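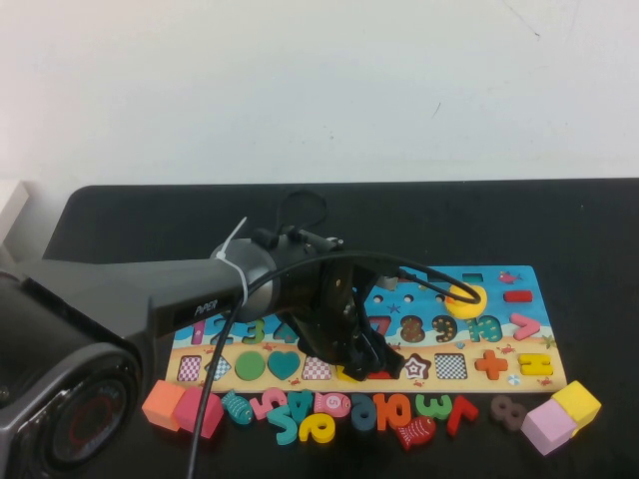 Visitors should be free to ask the operators anything, including what the arms still get wrong, Nélida Figueroa told guests at the opening of the Grova laboratory open day on 10 June 2021. The program drew 265 visitors over the course of the afternoon.

Staff gave demonstrations of tabletop manipulation, among them work with a children's number and shape puzzle – a task the laboratory uses to study how a two-finger gripper handles small wooden pieces. Each session lasted 14 minutes and was followed by questions.

Tours of the Bokum workshop were offered in Spanish and English. The laboratory thanks Tosalex for its support of the event.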